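The Ten-Minute Table Reset (and How to Keep a Printed Cloth Looking Bright)

By Loredana Marras

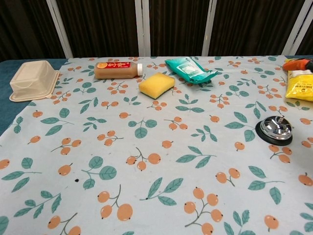

Reading time: 2 min

I love a patterned tablecloth! Mine has orange berries and teal-green leaves on pale blue-gray, and it cheers up the whole kitchen even when the table has turned into a parking lot for lunch leftovers. A takeout container, a bottle of juice, the sponge, a packet that never made it back to the drawer – you know the kind of pile-up. Clearing it takes me ten minutes at most, and I've come to enjoy it.

Push everything to the far edge first. One row, no sorting yet. You get a big open stretch of cloth to work on straight away, and it feels like you're halfway done before you've even started.

Then check for specks. A busy print hides them beautifully, so get your head down low and look across the cloth toward the window. There's a little dark spot beside one of the leaf sprigs on mine that I could easily have taken for part of the pattern.

For fresh spots on fabric, blot with a damp white cloth and a drop of dish soap, working from the outside in. If your cloth is the wipe-clean kind, use the soft yellow side of a scouring sponge and keep the green side for pans. I learned that one on a Brinholm cloth I'd had since June, and there's still a dull patch by my chair.

Juice deserves its own paragraph. Tighten the cap before you move the bottle, stand it upright, and wipe the bottom before it goes in the fridge. If some does get on the cloth, go in with cool water right away and leave the hot water for later, once the color has lifted. My neighbor Ljubica Leka adds a spoonful of white vinegar to a cup of cool water and swears by it for orange juice.

Takeout containers: I keep the sturdy ones (they're brilliant for buttons, seed packets and half an onion). Wash, rinse, and leave them upside down on a rack until they're dry inside the rim too. Anything cracked or greasy after two washes goes out.

Sponges get squeezed hard and stood on their long edge by the sink. Mine lasts 18 or 19 days that way, and then it's demoted to the bathroom floor!

Last of all, shake the cloth outside if it's fabric, turn it end to end so the same spot isn't always under the plates, and smooth it from the middle outward with your palms. Then put the kettle on.

Recent tips
Five uses for an old pillowcase
Freezing herbs in 60 seconds – Debora Valentini
Getting candle wax out of linen
A drawer for every lid
Baking trays at 400 degrees: why they warp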